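Arm keeps squashing or dropping a small round object in our class project, what should we change first?

Asked in Robotics and Automation > School and Club Projects
Posted by cillow_bench4

I'm in a two-semester automation course and my group has the pick and place unit this term. The job is to pick up one small rounded white object from a plate, carry it over to a basket and let it go there without marking it. We also have to do the reverse, from the basket to a dish on a tray. The arm has two fingers and a small camera at the wrist. We record runs by driving the arm by hand, then train on those runs, then let it try by itself.

The tray and plates stay on the counter between sessions but they do get shifted, and we are not allowed to tape anything down. The instructor wants us to deal with that in software.
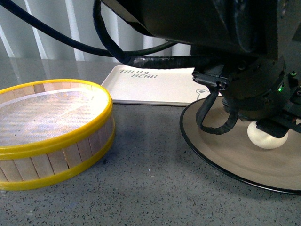
Gripper over the plate, basket at left.

Three things keep going wrong.

First, the fingers come down a little to one side, so one finger touches before the other one and the object rolls. On a flat plate it can roll all the way to the rim.

Second, when the fingers are lined up right, the grip is either too light and it slips on the way up, or too hard and leaves a dent. We set the closing width as a fixed number and I think that is part of the problem, but the other half of my group wants to keep it because it is easy to explain in the report.

Third, the trained version does fine in the afternoon and badly in the morning. Same arm, same plate. The window is behind the counter and the blinds are usually closed, but a fair amount of light gets in anyway.

We have 52 recorded runs so far. Another group has up to 2,000 if you count the ones they got from last year's class, and theirs is not clearly better, so I don't know if more recording is the answer. Our demo is in February and we get the bench on Tuesday and whenever somebody else cancels.

What I would like to know is which of the three to fix first, and whether we should be looking at the wrist camera more than the one up top. From the wrist the object is easy to find, even with the arm at an odd angle, but the fingers come into the view from the bottom and I wonder if the model is learning the fingers and ignoring everything else.

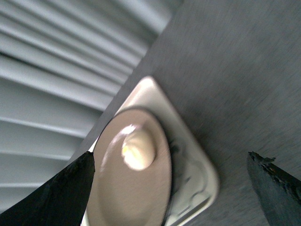
Fix the sideways error before you touch anything else, wrote Ataberk Dağdelen. The grip force results mean very little while one finger is landing early, because a finger that lands early pushes the object into the other one and you get a dent no matter what width you picked. Here is the order I would go in.

Check the calibration between the wrist camera and the gripper. Put a dot on a piece of paper, drive the fingers down over it by hand, and mark where the midpoint between the tips ends up. Then turn the wrist a quarter turn and do it again. If the mark moves in a circle around the dot, your tool center is off. If it moves the same way every time, look at the arm's base position. We lost three weeks on the Miltgate course project to a tool center that somebody had typed in with the sign wrong.

Look at the finger tips too. Worn tips grip differently from one side to the other, and a rough edge will mark anything soft. If yours are worn, swap them or put a thin soft sleeve over both. Do both at once, even if only one looks bad, and then record new runs. Don't mix runs from the old tips with runs from the new ones until you have checked that the closing width still means the same thing.

After that, get rid of the fixed width. Close slowly until the motor current rises a bit above its no-load value, then stop and add a very small amount. It is about ten lines of code and you can explain it in the report with one graph. Your group members may come around when they see the graph.

On the light, vary it on purpose. Record in the morning, in the afternoon, and with the room lights on and off. I suspect most of your runs come from the same part of the day, which would explain what you are seeing. You can also change the brightness of the recorded pictures during training, and that helps some, but it won't replace real morning runs. Glare is the hard part with a glossy white thing on a pale plate.

As for cameras, use both. The top one is for getting near and the wrist one is for the last bit. To find out if the model is leaning on the fingers, black out the bottom strip of the wrist picture and run it again. If it falls apart completely you have your answer.

Posted by saxena_lab_tom

Just get more data. We had 1,003 runs by the end and it worked. 52 is nothing

Posted by cillow_bench4

Thanks both. Did the dot test this afternoon and the mark goes in a circle, so it's the tool center. I had been blaming the training the whole time. We are going to measure it again properly before recording anything else.

@saxena_lab_tom were your 1,003 all the same object in the same spot, or did you move it between runs?

Posted by saxena_lab_tom

moved it every time. plate too

Posted by plader_k

Adding one thing about the release, which didn't come up. If your basket has netting or any kind of cloth liner, lower the object until it is nearly touching before you open. Ours was let go too high and the fingers caught the mesh on the way back out, and the arm pulled the whole basket along the counter. We added a stop at the bottom — half a second, then open, then straight up. Also open only as wide as you need. Opening all the way is what hooked the mesh in our case.

For the other direction, basket to dish, slow down over the rim. We had 2 speeds, one for travel and one for the last part, and switched to the slow one well before the dish.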